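Handout 4: Notes to accompany the demonstration visit

Introduction to Automation, summer term

These notes cover the visit to the Stellirow laboratory in June and should be read together with the lecture notes on grippers and joint control. Students who were unable to attend are expected to know the material in sections 2 to 4. It may be drawn upon in the written assignment.

1. Arrangements on the day

The group was received at 9.30 and divided into two parties. The first party began in the demonstration room while the second was shown the workshop, and the parties changed places at 11.00. The laboratory admits no more than 13 visitors to the demonstration room at one time. Bags and coats were left in the corridor, and students were asked to stay behind the yellow line while the arms were powered.

The laboratory is run jointly by the department and Fanska, which supplies the arms and maintains them. The control software, Muli, is written on site. Students will meet a reduced version of Muli in the practical classes next term.

2. The two-arm station

Most of the morning was given to a station with two arms sharing one table. Both arms are driven by an operator, who moves a matching pair of hand-held controls at a separate desk. Muli records the position of every joint, together with the camera pictures, for as long as the operator is working. One complete attempt at a task is called an episode. At the time of the visit the store held 3,281 episodes, of which 400 had been set aside for testing and are never used in training.

The task chosen for the demonstration was clearing a table. The operator is given a small number of household and toy objects and must move them one at a time to a stated place. The objects differ in shape and surface, so that a grip which suits one will often be a poor choice for the next. A tapered tumbler can be taken by the sides or by the rim. A toy ice cream cone lying on its side offers a lumpy scoop at one end and a narrow tip at the other, and the operator must decide where the fingers are to close before the arm comes down.

Students should note the position of the wrist camera, which is fixed to a bracket above the gripper and looks down towards the table. It travels with the arm and so gives a close view of the object during the approach. The second view comes from a fixed camera at the station and does not change during an episode. Both views are stored – a point taken up again in section 4.
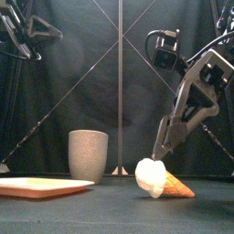 3. Approach, contact and grasp

The operator's work was explained to both parties in terms of the following stages.

Approach. The gripper is brought over the object with the fingers open. Speed is reduced as the distance closes.

Contact. The fingertips meet the object. A light object may roll or slide at this stage, and the operator may have to correct the angle of the wrist before continuing.

Grasp. The fingers close. The two fingers of a parallel gripper move towards each other in a straight line, and the force is limited in software.

Transfer and release. The object is lifted, carried and set down. An episode is marked as complete only when the arm has withdrawn.

While one arm is working, the other is normally held clear. Muli will stop both arms if the planned distance between them becomes too small. Students asked whether this limit could be altered by the operator. It cannot; it is set by the laboratory and changed only when the station is switched off.

4. From recordings to automatic operation

The recorded episodes are used to train a controller named Nurora, which receives the camera views and joint positions and proposes the next movement. In the second half of the session the laboratory discussed a trial of 36 attempts made under Nurora without an operator. The most frequent fault was a grip taken too near the end of the object. Several failures were traced to moments when the working arm hid the object from the fixed camera, leaving the wrist camera as the only useful view.

5. Work to be submitted

Write two pages on one of the stages in section 3. State what information the controller needs at that stage and which camera is best placed to supply it. Diagrams may be drawn by hand.

Related items
Handout 2: Types of gripper
Handout 3: Joints, limits and safe stopping
Handout 5: Recording and replaying movement
Practical class guide: First steps with Muli
Safety rules for laboratory visits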